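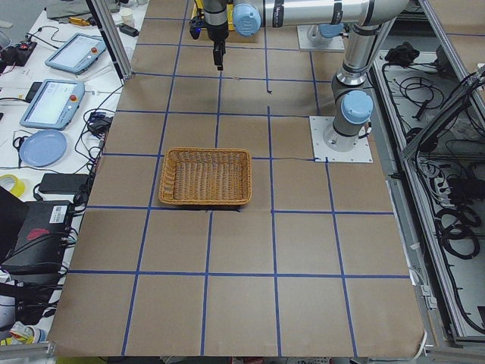 Figure 1. Wicker basket on a papered table marked with blue tape.

Lillham Household Basketry Records, data card

Summary
The Lillham Household Basketry Records contain 407 entries on baskets made or used in homes in the Lillham district. Each entry gives the type of weave, the plant material, the stated use, and the approximate decade of making. The records are intended for local history, craft teaching, and library catalog work.

Sources
Of the entries, 121 come from the Akl bequest and the remainder from household interviews. Interviews were held in the language preferred by the speaker. Translations were checked by Pylyp Tymoshchuk.

Files
baskets.csv: one row per basket
terms.csv: 44 local weaving terms with spelling variants
notes.txt: interview notes, with names removed

Known limits
Willow is overrepresented. Dates before the opening of the Dramus road rest on family memory and should be cited as estimates. Some 50 entries have no stated use; the field is left blank in these rows.

Terms of use
The records may be copied for study and teaching with credit to the Lillham Basketry Register. Commercial use requires written permission.

Maintenance
Corrections are reviewed each May. Requests should be addressed to Ikhsan Pangaribuan, Records Editor, and should quote the entry number.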